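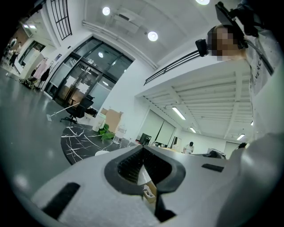

Technicien ou technicienne de maintenance pour nos préhenseurs portatifs

Rulimton recrute pour son atelier de collecte. Prise de poste en septembre, temps plein, CDI.

Le poste

Nos opérateurs travaillent toute la journée préhenseur en main, caméra sur la tête. Quand une mâchoire se décale ou qu'un câble fatigue, c'est toute une série d'enregistrements qui part à la poubelle. Nous cherchons donc quelqu'un qui aime le matériel, qui aime le démonter et surtout le remonter proprement !

Vous prendrez en charge le banc Tostero, celui sur lequel chaque préhenseur passe avant d'être remis à un opérateur. Vous y vérifierez l'ouverture et la fermeture de la mâchoire, l'état de la surface striée à l'intérieur du V, la tenue des patins en caoutchouc et le jeu dans la coque. Une mâchoire est contrôlée tous les 500 cycles, et le carnet d'entretien doit suivre — nous y tenons beaucoup.

Côté caméras, vous réglerez les supports de tête : serrage du bras, inclinaison du module, passage du câble pour qu'il ne tire pas quand la personne se penche. C'est un travail de détail, on y apprend énormément, et les opérateurs viennent vous voir directement quand quelque chose les gêne.

Au quotidien

Contrôle du matériel avant la première session
Nettoyage des mâchoires et des optiques
Remplacement des pièces d'usure, commande chez Verstraete
Recalage de la caméra par rapport au préhenseur après toute intervention sur la coque
Tenue du stock (120 références, dont pas mal de visserie)
Rédaction de fiches de panne courtes et lisibles

Vous formerez aussi les nouveaux opérateurs à la prise en main : comment poser l'outil sans appuyer sur la mâchoire, à quel moment s'arrêter et le signaler.

Votre profil

Bac + 2 en maintenance, mécatronique ou électrotechnique, ou une expérience équivalente. Une personne venue de la réparation de vélos, d'instruments de musique ou d'appareils photo nous intéresse tout autant, dites-nous simplement ce que vous savez faire de vos mains. Il faut être à l'aise avec un multimètre et savoir souder un connecteur fin. Lire une documentation en anglais sera nécessaire. Des bases en Python seraient un plus pour lancer les scripts de calibration, mais on vous montrera.

L'équipe

Vous travaillerez avec Hala Ashour, responsable de l'atelier, et Radwa Fahmy, qui suit la qualité des enregistrements. Les deux premières semaines se passent en binôme avec Hala, sur le banc puis auprès des opérateurs. Nous préparons en parallèle le passage à la coque Zundora, plus facile à ouvrir, et votre avis comptera dans le choix des fixations !

Pour postuler

Envoyez un CV et quelques lignes sur une réparation dont vous êtes content, réussie du premier coup ou pas, à l'attention de Radwa Fahmy. Les photos de montage sont les bienvenues. Candidatures ouvertes jusqu'au 18 mai 2018. L'entretien comprend une petite partie pratique au banc — démontage, contrôle, remontage — avec l'outillage de l'atelier.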